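Vudine Cell Kit 2 – review after one season of use

I bought the Vudine Cell Kit to replace the pile of scripts I had been using to set up a single-arm cell in simulation. The kit is a download. You get an arm, a two-finger gripper, a wrist camera, a handful of furnished rooms and a parts library, and a setup tool that ties them together. It costs $44 a month for one seat. I paid for it myself and have run it since November on a desktop with an 8 GB graphics card.

My cell is a simple one. The arm works over a countertop, picks up small long items and puts them down again. Most of my time goes into keeping it set up correctly: tool offset, finger opening, camera mount, lights. That is what I wanted help with, so that is mostly what I'm reviewing.

Installing and first start

Installation took 90 minutes, most of it downloading rooms. The installer asks for a license key twice and doesn't say why. After that it was smooth. The default room loaded, the arm stood at its home pose and the gripper opened on command.

The first thing I do with any new cell is swing the wrist well away from the work and look at what the camera gives me. If the fingers sit evenly and the gripper body is level along the bottom, the mount is probably right, even if the rest of the room is tilted. Vudine passed this with no changes. The room shading is plain and the walls have no texture to speak of, but for checking a mount I don't need texture.
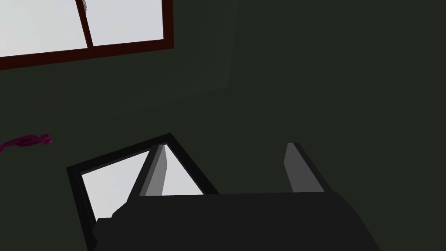 Calibration

The calibration panel is the best part of the kit. You enter the tool offset, press Verify, and the arm runs through a short set of wrist poses. Anything out of tolerance turns orange. In my old scripts I had to read this out of a log.

Two complaints. The panel resets the finger opening to its default every time you save, so you have to set it last. And the camera mount angle is rounded to whole degrees in the display, though the file keeps the full value. I lost part of a Saturday to that one before I opened the file and looked.

I also tried the Trondeck finger profile, a paid add-on. It loads, but its collision shape was larger than the visible finger and the gripper refused poses it should have accepted. I went back to the stock fingers.

Shadows and lighting

This is where the kit needs work. The countertop room ships with a low shadow resolution setting, and you will notice it the first time you put anything shiny on the marble.
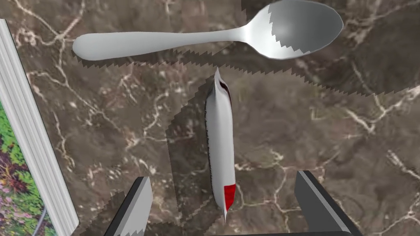 Lighting is set per room in a file called room_lights, and the main light is the only one worth touching. Raise its shadow resolution one step, reload, and compare. Before you do, look at the edges under any long object. The band of shadow under the spoon comes out in stair steps, and the same sawtooth shows up across the bowl, where the surface should be smooth. If you are only checking reach and clearance you can live with it. If you use the wrist view for anything that depends on clean edges, fix this before you save a single run.

On my card, one step up was fine and two steps made the viewer lag. Changing the shadow bias as well helped a little with the marks on the objects themselves, but set it too high and shadows start to pull away from whatever is casting them. I made small changes and wrote each one down. The manual has half a page on all of this and the setting names in it are from the previous version.

Grip checks

Once calibration and lights are settled, I run a grip check at the start of each session. Open, approach, close, hold. I want a finger on each side of the item and I want it to stay put when I pause the physics.

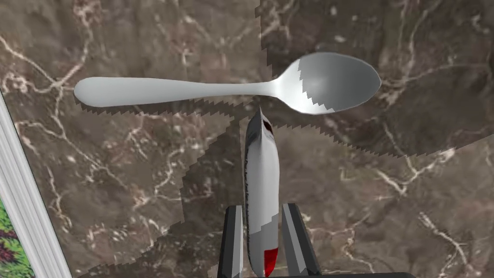

Vudine lets you save a check like this as a preset and run it from one button, which I now do every morning. The preset stores joint positions, finger opening and force limit, and it flags a drop or a slip in the session report. It does not store the lights, so keep your own copy of room_lights somewhere safe. An update overwrote mine once.

Closing force is set too high out of the box. Thin items jitter between the fingers until you bring it down. I halved it and the jitter stopped.

Support

I wrote to support about the degree rounding and got a reply the next day from Baltasar Arroyo, who confirmed it and sent a one-line change for the display. It worked. My message about the overwritten lights file is still open.

Compared with Cleltach

I used Cleltach before this. Its lighting is better and its shadows are clean without any tuning. Its calibration is a text file and a prayer. I spend more time on offsets than on lights, so I'm staying with Vudine for now.

Rating: 8 out of 10. I'd take a point back off if the next update touches my lights file again.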